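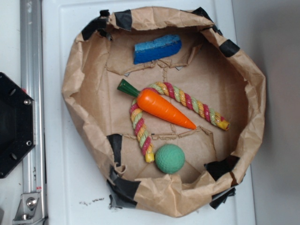 Packaging Design, Unit 4: Paper as a Wall

Paper has no opinion about which way it would like to go, so you have to give it one. A flat sheet resists being pulled quite well and resists being bent hardly at all, and most of this unit is about getting from the second condition to something that will stand up. The respectable methods are scoring, folding and gluing. The disreputable method is crumpling, and it works better than it should. Look at the rim of the brown paper bowl, where the kraft has been bunched into thick, uneven pleats: every one of those creases is a small stiffener, put in without a ruler. Then look at the black tape, six pieces of it, and ask what would become of the walls on their own. Crumpled paper remembers being flat and would like to go back. The sponge and the toy carrot inside are ordinary contents for our purposes, one a block and one a taper.

Terms you will need

Grain: the direction most of the fibers lie. Paper folds cleanly along it and sulks across it. Tear a strip each way before you start. The straighter tear is with the grain.

Springback: how far a fold opens again once you let go. Measure it after a minute, when the paper has finished making up its mind.

Rim: the top edge of any open container. It is the weakest part and the part everybody grabs.

Floor: what the load sits on. A torn floor with a flat tray under it may do perfectly well. The same floor in midair is a different conversation.

On tape

Tape is a structural material, whatever your last instructor said. It is strong in tension along its length and close to useless when peeled from one end, so run it over the rim and down both faces. A piece stuck to one face only is a decoration. Loose ends are a matter of taste until they catch on something, at which point they become a matter of your grade. Please don't use the Holtex roll in the cabinet for practice pieces. It costs more than the paper, the tray and possibly the table.

Exercise

Work in pairs. Each pair gets one sheet of kraft from the Plulport stock and 300 millimeters of tape, which you will think is plenty.

Build a shallow open bowl with no glue and no staples. The walls must stand for 28 minutes with nobody touching them (leaning over them and breathing counts as touching). Put in one block-shaped item and one tapered item, slide the bowl the length of the bench on its tray, and write down what moved. Then build it again with a folded rim and compare.

The write-up is one page. Sketch the rim in section, mark the grain, and show where each piece of tape went. "It fell over" is a result, and I will accept it if you say which way.

Reading

Course reader, page 126 onward, on pleats and corrugation. The Janik chapter is clear and short. The Teshome chapter is neither, but it has the tables, and the tables are what you'll want when your August estimates come back to haunt you.

Write-ups are due 11th September, on paper, naturally. Uncrumpled.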